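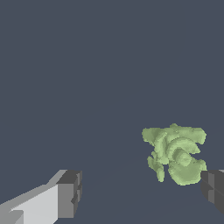
*A pale green, leafy sort of lump and two gray gripper fingers, rendered in the simulator.*

# Seven Weeks of Crumpled Greens: Living With the Skilta Practice Kit

8 Nov 2020

I've lost more evenings to a make-believe salad than I'd like to admit. My partner walks past the desk, looks at the screen, says "still lettuce?" and keeps going. Yes, still lettuce. Or cabbage, or whatever that thing is supposed to be — the object menu just calls it "leafy, irregular," and I've stopped arguing with it.

The software is Skilta, a robot practice kit sold by a small outfit named Varklow. You install it on a regular computer, plug in the little hand controller that comes in the box, and you get a two-finger gripper and a library of things to pick up. There's no metal arm on your bench and no bolts. If you later buy or borrow a real arm, Skilta will save out the moves you've recorded in a form the arm's own software can read (in theory, and we'll get to that). The base price is $236 and the bigger object pack is extra.

I bought mine in May, left it in the box all summer, and finally got serious about it this fall. I run a small catering kitchen in Vaughan, and for a long time I've wondered if a robot could take over the dullest job we have, putting greens into boxes. A real arm costs real money. A couple hundred dollars to find out how hard the job is seemed like a pretty fair deal!

## Getting started

Setup took me 20 minutes, and a good part of that was looking for my reading glasses. The install is plain and quick, the controller was picked up right away, and the first lesson has you closing the gripper on a cube. I got the cube on my first try and felt like a genius. Then came a ball, then a mug, then a sort of bendy tube, and I was flying along.

Then you open the produce folder.

A cube is the same shape from every side. Leafy stuff has lobes and gaps and loose bits hanging off it, and one finger will be right up against a bulge on the right while the other is way off to the left, pointing at nothing. You think you're lined up, you squeeze, and you've closed on air. I did this so many times. The view doesn't help you much, either. Skilta's plain backdrop is a flat slate blue, with no grid and nothing to judge distance by, and for the first week I hated it. I wrote to Varklow to ask if I could turn on a floor grid. They wrote back (fast, and very politely) that I could, under View, and that I should try not to.

So I tried not to. I'll give them this one. After a couple of weeks I was watching the fingers and the edges of the object in a way I never had with the grid switched on, and my misses dropped off quite a bit. I still flip the grid on when I'm tired.

## What it looks like

Don't come for the graphics. The gripper is all blocks and hard corners, flat gray on flat gray, and the greens have a grainy, jagged look up close, like something from a computer game I'd have played in college. There's an option for nicer rendering and it made my laptop fan howl, so I went back to the basic one and stayed there.

I stopped minding pretty soon. The folds in the leaves are shaded well enough to tell a ridge from a hollow, and that's the part you need when you're deciding where to squeeze. I'd take that over pretty countertops. What I did mind is the shadows, or the lack of them in basic mode. A bit of shadow under a thing tells you how high up it is, and without one I kept coming in too low. Varklow says a light shadow option is on the list for the next update, and I hope it moves up the list.

## The good part

The best thing in the kit, by a mile, is the replay tool. Every try is saved, and you can scrub back and forth through it, swing the view around, and see exactly where a finger went wrong. My own bad habit was bringing one side in first and leaving the other hanging back. I had no idea I did that. On replay it was plain as day, over and over, and once I'd seen it I could fix it — slowly, and with some language.

You can also hand your saved tries over to the built-in learner, and it'll have a go at copying you. The manual suggests 300 good ones before you expect much. I got there in my fifth week. The learner's first run at the greens was terrible, and its second run was a little less terrible, and by the end of that night it was picking up the easier shapes more often than it dropped them. I clapped, alone, at my kitchen table. It has also learned my bad habit from the early tries, which serves me right. I'm going through and weeding those out now.

## The less good part

The controller feels cheap. The squeeze trigger on mine got sticky in the second week, and Varklow mailed a new one without a fuss, but the new one has the same mushy feel halfway down. With a cube it doesn't matter. With something you're supposed to hold gently it matters a lot, and I'd happily pay more for a better one.

The export is the other thing. I wanted to see if my saved moves would carry over to a real arm, so I booked an afternoon at Plaltero, a shared workshop a short drive from my kitchen where you can rent bench time. The files loaded. The arm moved. It did okay on foam blocks and very badly on actual romaine, which is wet and floppy and slides around in a way the Skilta version doesn't. The simulated leaves hold their shape too well. I came home with a bag of bruised lettuce and we had it for dinner.

Varklow's manual does have a page on this, to be fair. It tells you to practice with the "softness" slider at several settings and not just the one it ships with. I'd skipped that page. I've since gone back and started over at the soft end, and it's a whole different job, much harder and a lot more like the real thing.

## Should you get one?

If you want a toy robot to show the kids, save your money, they'll be bored by the second cube. If you've got a real task in mind and you'd like to know how bad it's going to be before you sign for a machine, then yes, I think $236 is well spent. I've put off buying an arm for at least another year, and I don't feel let down about that. I know a lot more about what I'd be asking it to do.

Skip the bigger object pack for now. It's mostly more mugs. And go to the softness slider on day one, please, before you've built up seven weeks of tries on stiff lettuce like I did. I'm back up to 20 good ones on the soft setting as of last night, and the trigger is starting to stick again.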